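Home-built grippers take shape at Brallby shared workshop

2019-06-20

Two members of the Brallby shared workshop are building hand-held grippers at home, with the fiddly bits done on the workshop's benches. Masanobu Amano and Noboru Honda started with a borrowed drawing and a bag of screws. Version 3 now. The first two went in the scrap bin, jaws kept twisting.

Latest change is the pads. Honda wanted something with more grip for small items, Amano wanted somthing he could peel off and replace. They settled on a textured pad, blue, one to each jaw. Parts so far have cost 50 pounds, not counting the ones that snapped.

Trials are on everyday clutter, nothing fancy. Cases, hair clips, figures, bagged bits and peices. Soft surface underneath, so things shift when touched. Bags are the hard ones, says Honda.
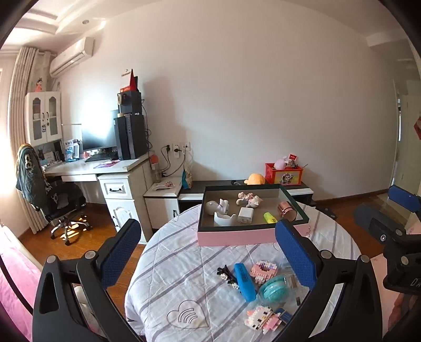

Can other members have a go at building one?
From July, at the Fladum Road benches, up to 2 people at a time. Bring your own screws.

Drawings are in the workshop folder, locker code 1111 for the spare pads.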